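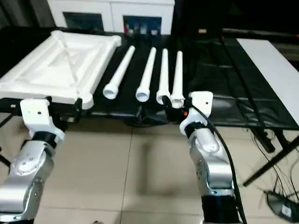
Gunvor Hedlund learned to put furniture together from the instruction sheets of other people, and she says that she still does not like to open one before she has seen all the parts. At Castinmont, the small assembly service she runs with her brother Helge, every job begins with laying out. The long table has a black cloth over it, and on the cloth the white frame lies to the left, with four white tubes beside it, the wide open ends all turned to the same side. "First you look," she says. "The paper can wait five minutes. The paper has never seen your parts."

I met her on 2023-04-03, a little after the doors opened, and we talked until lunch. She speaks quickly and with long pauses after, as if she checks the sentence once more when it is already said. Helge was in and out with boxes. Most of what he added he added from the doorway.

The service started with shelves for student rooms. A landlord needed 50 of them before the start of the term, and the Hedlunds took the job without knowing how long one shelf would take. "It took 50 minutes, the first one," says Gunvor. "I remember it because I wrote it on the box. I thought, we will be here at Christmas." By the end they were much faster, but she does not want to tell me the best time. She thinks that such numbers make people careless.

What they kept from that job was the cloth. Before it they worked on the floor, later on the bare table, and small parts rolled away or disappeared against the surface. White parts were the worst. Helge had grown tired of searching and bought black fabric from a closing shop, more than they needed. "You put something white on black and you see its shape at once," Gunvor explains. "You see also if the end is damaged. On a light table I have to pick it up and turn it, and I will not do it every time. I know myself."

I ask her if the direction of the parts is important, or if it is only a habit.

"It is a habit and it is important," she says. "If a tube has one wide end and one narrow end, then I want all wide ends toward me. When I take one, my hand already knows. If one is lying wrong, I will push it in wrong, and then it sits very tight, and then I need Helge."

From the doorway Helge says that this is correct.

They do not only assemble. A large part of the work nowadays is taking apart, for people who move to another town and want to bring a shelf or a small table with them. Gunvor thinks that taking apart is the more difficult of the two. Furniture is made to be put together once, in her opinion, and whoever designed it went home after that. A joint which has been closed for some years does not want to open. She turns and pulls at the same time, slowly, and she never uses a hammer directly on a white part. A mark on white will always be seen, she says, even when the owner is polite about it.

When the joint is really stuck she warms it with her hands, or she leaves it and comes back after coffee. I thought that she was joking about the coffee, but she was serious. "If I am angry, I break it. After coffee I am not angry." Bendik Grønli, who helps them on the busiest days of May, when many rental contracts end, was taught the same rule in his first week. He told me later by telephone that he drinks tea, and that it works as well.

The other thing that Gunvor speaks about with much feeling is everything that comes in tubes and small bottles. Creams for the hands, glue, polish, paste for scratches. Customers leave them in drawers and on shelves when they ask for a piece to be collected, and the Hedlunds empty the furniture and put these things in a bag with the name of the customer. Some have lost their label, and some never had one.
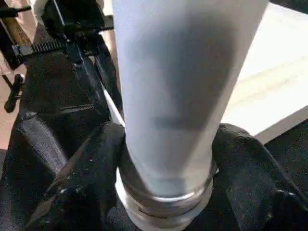
"I do not open and smell," says Gunvor. "Helge used to open and smell. One time it was something for horses, I think, and his nose was red until the evening. Now we have a rule. If there is no text on it, we ask the owner, and if the owner does not know, it goes back to the owner anyway. It is not my job to decide that it is toothpaste."

A squeeze tube with a wide cap she stands on the cap, because lying down it is soon under something heavy, and then the bag is full of cream. She has washed many bags. Vinh Vương, a regular customer who has moved three times with the same shelf, now empties his drawers himself and writes the contents on a piece of tape. She showed me a strip of this tape which she had kept on the inside of a cupboard door. It said "socks, also lamp".

For hand cream she has her own preference. She puts it on at the end of the day and not before, as it makes smooth parts slippery and leaves prints on them which attract dust. Before lunch her hands are dry and she holds them up to prove it to me. Helge wears gloves, and they have discussed this for years. He says that she will regret it when she is old. She says that in gloves he cannot feel if the thread has caught.

We came back to the question of how one should store a piece that has been taken apart. Her system is simple. Long parts are tied together with soft string at 2 places, never with tape, which leaves glue on the surface. The frame or the panel goes in a blanket. The screws go in an envelope, and the envelope is tied to the largest part, so that it cannot travel alone. On the envelope she writes how many steps back it was, for example "last thing off, first thing on". She does not take photographs of the steps. I was surprised by this, and she was a little surprised by the question. "I would look at the photo and not at the piece," she said.

Prices we discussed only shortly. For a small shelf or table, apart and together again at the new address, they ask 100 euros, and the blanket must be returned. The blanket is often not returned. Rezaul Thambiah, who drives for them, has a list of addresses where he believes that there are blankets, and when he is in the street with some time left, he rings the bell.

Does she have furniture like this at home? Gunvor laughs and looks at the door, but Helge is outside with a box. At home there is an old chest from their grandmother, she says, made in one piece and too wide for the stairs. It went in through the window before she was born. The rest is things customers did not want anymore. She has a shelf that lacks one part, and she has waited a long time for somebody to throw away the same shelf so that she can complete it. In the meantime the corner stands on a book.

"It is a good book also," she says. "I would like to finish it. But I have to find the part first."

For people who want to try by themselves she has little advice, and she gives it without much hope. Clear the whole table, and use a dark cloth if the parts are light and a light one if they are dark. Put the same parts next to each other. Do not tighten anything before everything is in its place – then go around and tighten a little, and then go around again. And do not begin after nine in the evening, when the neighbors are sleeping and you have already decided that the sheet is wrong.

Castinmont takes bookings by telephone in the mornings, except when both of them are carrying something.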